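Stekov Bench 3 two-arm kit: review after a winter in a shared workshop

I bought the Stekov Bench kit in February for £488, second-hand but unopened, and built it at Derkuddale, the workshop where I rent half a bench. It comes as two small arms in parts, a control box and a licence for the simulator. Hands are extra. I paid £69 for a pair.

Assembly took me 3 evenings. The printed manual is clear up to the shoulder joints and then skips a page of wiring, so I used the PDF from the Josero shop, where the missing page is still in place. The screws are soft. I rounded two heads on the left elbow and replaced the lot with better ones from the workshop drawer. Ruwan Pathirana, on the next bench, lent me a torque driver and told me to leave the wrist cables slack - good advice, as the right one snagged on the first full turn before I rerouted it.

Once up, the arms are quiet and repeat a move well enough for light work. The power supply has a short lead and runs warm. The control box froze twice, both times when I unplugged a hand with the power on.

The simulator is the better half of the package. I do all my planning in it before switching on the real arms, and at present that means kitchen jobs: a tomato on a black board, a grey pot on the right, one arm each side.

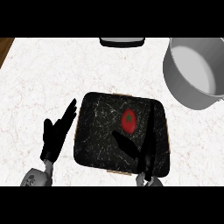

Moving items about and starting again takes a couple of clicks. Black fingers over a dark board are hard to follow on my old monitor, and I'd like a way to change the colour of either. The pot is plain grey with no texture, which doesn't bother me. Saved layouts load quickly, but the undo list stops at 50 steps and there is no warning when you reach it.

I looked at the Hettiarachchi kit as well. It has a better manual and a stiffer base, but the software is a separate purchase. For a first build I'd still pick the Stekov, with a bag of decent screws ordered at the same time.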